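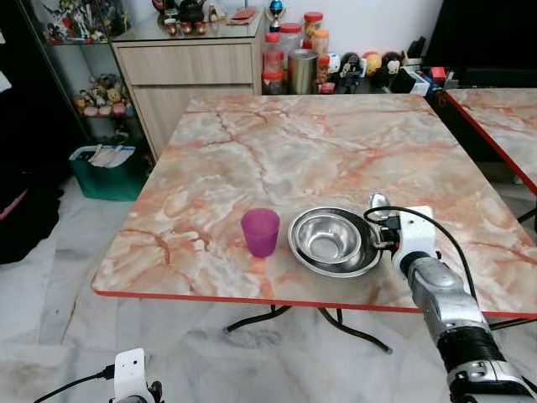

公用折叠桌用完之后，杯碗餐具应当由谁收回？

由当次登记的使用人收回。使用人应在离开前将杯、碗、勺分类放回原处，擦净桌面，并在登记簿上签字；多人共用一桌的，由登记簿上排在首位的使用人负责。

上述问题在近期收到的来信中出现次数较多，帕夫比（Pavby）居民活动中心管理处借本期通讯，就活动室桌面、餐具及陈列物品的使用与整理事项一并说明如下。修订后的《活动室物品使用须知》自十二月起施行，原张贴于门厅的旧版同时停止使用。

一、关于折叠桌

活动室现用的方桌为仿大理石纹桌面，桃色与米白相间，带橙红色纹路，桌沿有红色细边，桌下为交叉式深色金属折叠腿。此类桌面清洁较为简便，日常以拧干的软布擦拭即可。遇有油渍，可使用少量中性清洁剂，随后用清水擦去残留。请勿使用钢丝球、去污粉或带有研磨颗粒的海绵，以免桌面花纹磨损发白。刚离火的锅具须放在隔热垫上，隔热垫存放于茶水间第二层抽屉。

折叠桌展开后，应先确认桌腿完全张开，再放置物品。两张桌子并排使用时，请将桌沿对齐，并检查两桌高度是否一致。移动桌子应由两人抬起，不得在地砖上拖拽。活动室地面为白底灰纹地砖，去年曾因拖动桌椅留下多处划痕，修补时需逐块更换，费用由活动中心日常经费列支，望各位使用人予以爱护。

二、关于杯碗餐具

不锈钢碗可以叠放，小而深的放在大而浅的里面，取用时较为方便。但收回柜中之前，须将两只碗分开擦干。碗内残留水分后长时间套叠，碗壁容易留下水印，也会出现两碗吸紧、难以分开的情况。如遇此种情况，请将外碗置于温水中片刻，再轻轻转动内碗，不得用硬物撬开。

塑料杯请与金属餐具分开清洗。半透明的彩色塑料杯表面较软，与勺、叉同放一盆时易被刮花。塑料杯不得放入消毒柜高温层，洗净后倒扣于沥水架上晾干。勺子统一放入餐具筒，勺头朝上。

个人自带的餐具，包括保温杯和不锈钢随行杯，请在底部贴写姓名。活动结束后仍留在桌面上的无名物品，由值班人员移至门厅失物架，保存期满无人认领的，按失物处理。

三、关于储物罐与收纳箱

红盖塑料罐用于存放干货和点心，高矮各有不同，请按罐身标签装入相应物品，不要混装。取用后应将盖子旋紧。罐内物品见底时，请在登记簿备注栏写明，由管理处统一补充。补充所需的干货目前由德拉弗（Draver）粮油店供应，按月结算，使用人无须自行垫付。

青绿色塑料箱专门收纳纸张，包括旧通知、活动单和可再次使用的单面纸。请将纸张竖放，便于翻找。食品包装、纸巾和沾有油污的纸盘不得放入箱内。纸张高出箱口较多时，请告知值班人员清理，不要另行堆放在地面。

四、关于陈列柜及柜面物品

浅木纹双抽屉柜上方的玻璃层架陈列茶壶、小茶杯及白色小摆件，属于展示用品，不供日常饮用。需要在茶会中使用的，应提前向管理处提出申请，用后由申请人清洗，并按原来的次序摆回。深色茶壶只以清水冲洗，不使用洗洁精。

深色边框的玻璃展示架存放各色小摆件和毛绒玩具，多为历年活动留存或居民赠送。儿童如需玩耍毛绒玩具，请由家长取放，摆件则请留在架上。玻璃层板承重有限，不得倚靠，也不得在层板上加放书籍、水壶等重物。蓝色球顶小奖杯为往年活动纪念品，擦拭时请用干布，托住底座后再移动。

五、关于登记与借用

活动室每次借用时长以四小时为限，含布置和整理时间。使用人应至少预留最后二十分钟用于收拾。同一时段有多组申请的，按登记先后安排；确有特殊情况的，由管理处与各组协商。

截至本期通讯付印，活动室本年度累计登记借用2372人次，其中茶会、面食制作和手工类活动占多数。各组对于餐具存放位置提出意见共26条，管理处已逐条回复，并采纳了在柜门内侧张贴物品位置图、增设一块沥水架、延长晚间茶水间开放时间等建议。茶水间晚间开放至九时，请各组据此安排清洗工作。

本年度餐具及桌椅维护预算为2000元，目前尚有结余，拟用于更换磨损的桌脚垫和添置软布。原定由贾达塔诺（Jadatano）家具行承担的桌腿检修已经排入计划，检修期间每次仅停用一张桌子，其余照常开放。具体时段将张贴于活动室门口。

六、其他事项

卡鲁纳拉特内（Karunaratne）楼的居民来信询问，能否将活动室的碗、杯带回家中临时使用。经研究，餐具仅限在活动中心内使用，暂不外借。各楼组织集体活动确有需要的，可由组织者填写物品借出单，注明数量及归还时间，经管理处同意后领取。归还时由双方当面清点，如有缺损，按原价补齐。

本须知由活动中心物品管理负责人希尔德加德·赫尔维希（Hildegard Hellwig）整理。对条文有疑问或有补充意见的，可在工作时间前往管理处当面提出，也可将书面意见投入门厅意见箱。须知全文张贴于活动室入口，纸质本可向值班人员索取。

帕夫比居民活动中心管理处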